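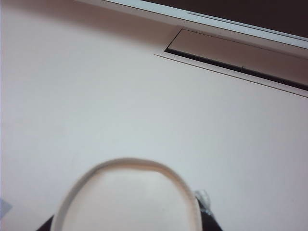 # The back room at Listhorpe, finally in order

I have been promising this page since October, so thank you for your patience, and thank you especially to my cousin Arif Wibisono, who asked for it every single time we spoke on the phone. We took over the little house on Listhorpe last fall, and the back room was where everything went that didn't have a home yet. By Christmas you could open the door and not much else.

For anyone who hasn't visited, the room is small and faces the yard, and it was the laundry in the previous owners' day. We wanted it to be a place where you could print a letter, wrap a present, or sit and sort the mail without moving six other things first. That was the whole plan, and it took us 30 evenings (I marked them on the calendar, mostly to keep our spirits up).

## White on white

I do love a pale surface next to a white machine. My husband says it looks like a dentist's office, but he has come around to it a little, I think. There's a slim bright rim that catches the light, and just under it a flat beige-gray panel, set back in its own neat slot. I'm fond of that bit of tan – it warms up all the white around it.

## What went where

The paper is on the low shelf now, with the envelopes beside it and the good card stock from Priseck on top, where I can admire it. Aiman Nugroho next door gave us the shelf when he redid his garage, and all it needed was a wash and a new back foot. The tape, the ribbon and the scissors live in the old bread tin. I did try them in a drawer first, and I'd recommend a tin to anybody, as you can carry the whole lot to the kitchen table when there's a birthday coming.

The cables took the longest. I tied them in loops with a scrap of cotton and wrote a paper tag for each one, and there are still two I can't name. If you left a charger here over New Year's, please write to me!

## Still to do

The curtain rod is on order from Nasution, and the wall behind the door wants another coat of paint. I'd also like a proper chair, because the kitchen stool is fine for ten minutes and no longer. Aiman thinks he may have one in his attic, under the camping things, and I'm going over on Saturday to help him dig.

Last updated Feb 14, 2013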